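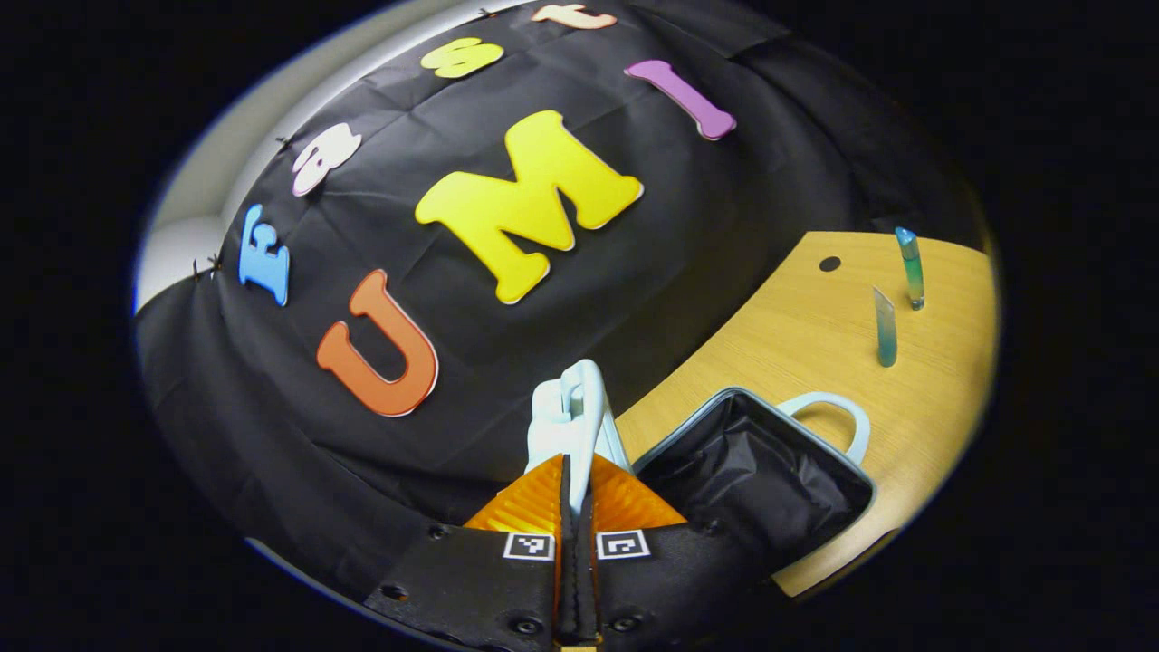 Letters on black fabric, top row reads "Fast"

Cold proof overnight: dough sour by morning, loaf spreads in the oven
Food & Baking > Bread

doklow_baker
Running a plain white sourdough at 75% hydration. Bulk is 6 hours on the counter, then shaped and into the fridge overnight. Flavor is too sharp and the loaf goes flat once it leaves the basket. Flour is Flarthorpe bread flour. Total dough weight is 1,152 g, baked as 2 loaves. What would you change first?

mutik
Bulk is too long. What is the dough temperature at the end of mixing? At 78 F with 20% starter I stop at 4 hours.

doklow_baker
Never measured it. Kitchen runs warm in the afternoon. Starter is 20%.

xiao77
I disagree with cutting bulk on a clock reading. Put a sample of dough in a straight-sided jar and shape when it has risen by half. Time means very little without temperature.

mutik
A jar sample warms and cools faster than the main dough, so it drifts. Fine as a rough check. I would still cut the time first and change nothing else for one bake.

flarthorpe_rye
Check the fridge as well. Mine was set to 38 F and the top shelf read 47 F. Dough keeps moving at that temperature. Bottom shelf, at the back.

xiao77
Agreed on the fridge. Also drop the water to 70% until the shape holds. That flour seems to take less water than the bag suggests.

mutik
That makes three variables in one bake. He won't know which one did it.

doklow_baker
Put a thermometer in the fridge. Top shelf is 46 F. Moving to the bottom shelf and shortening bulk, water stays at 75% for now. Mixing again in the morning, will post the crumb.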